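Taking a class to the Plolent open day, is the cloth demo worth the wait?
Posted in: Visits and days out

I'm taking 14 students to the open day at Plolent in July. The program lists a cloth handling demonstration in the Brukum hall and a talk in the Abbasi room at the same time, 10:30. We can't do both. Has anyone been to the cloth one? My students are 15 and 16 and have done a little programming. I also need to know if there is seating.

Samina Butt
Go to the cloth demo. I went last year with my own group. The hall holds 200 and there are benches on one side only, so get there by 10:15. They run the arms with soft fabric, and the staff talk through why cloth is harder to pick up than a box. It changes shape every time you touch it, so the arm can't use the same grip twice. They put the gripper views up on a big screen, and you will want to sit where you can see it.

Blue cloth, as the grippers see it: 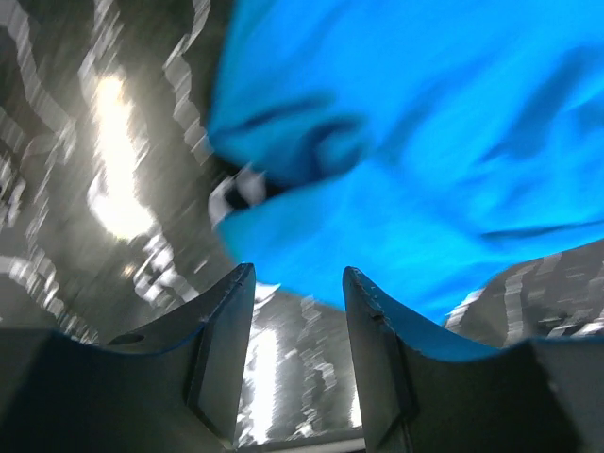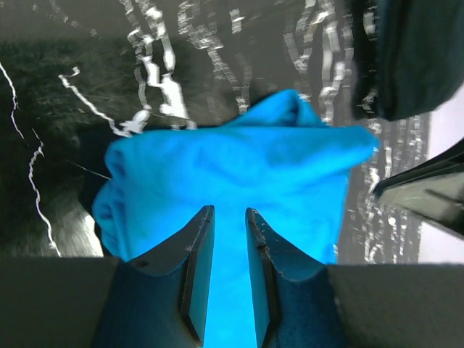
Humaira Pirzada
I would put in a word for the talk. The demo is slow. Ours went on for a long time with plenty of pauses while they reset things, and half my group had wandered off to the Umorer stand before the end. If your students already write code, the talk gives them more to take back to class. The slides were handed out on paper. There is a smaller cloth session after lunch, but you have to put your names down at the front desk in the morning.

Parking is $14 for a minibus, card only.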